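Stiltgate growers' market to move indoors through April

The Saturday-style produce market on Foulkes Street will trade from the old Limeck bus depot until the end of April while the square is dug up for new drains. 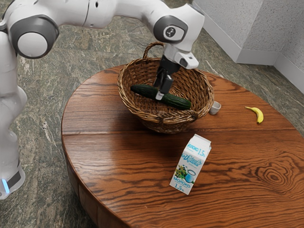
Moving under a roof should have happened years ago, one stallholder said, because rain has cost her more trade than any roadworks could. She added that her regular customers had asked for a covered site every winter and that most of them live closer to the depot than to the square.

The depot has been cleared and fitted with lighting, and has room for all the current stalls. Trading hours stay the same, with doors opening at 8 a.m. and closing at 1 p.m. Stallholders can bring vehicles in by the Pata Road gate until 7:30 a.m. After that the gate will be closed to everything except deliveries for the cafe.

Rents will not change during the move. Growers who sell only vegetables, fruit or eggs will still pay the lower rate, and the three pitches kept for first-time sellers will be available as before. Applications for those go to the market office.

Parking is likely to be tighter than at the square. The lot behind the depot holds 200 cars, but part of it will be used to store pipe for the drain work. The number 382 bus stops opposite the main entrance, and bikes can be left along the side wall.

The town says the drains under Foulkes Street are too small for the water that now runs off the hill, and the square has flooded twice since last fall. Some 3000 feet of pipe will be replaced. Shops on the street will stay open, with a footpath kept clear on the north side.

The flower stalls and the knife sharpener will also be at the depot. The secondhand book tables will not return until the market is back in the square.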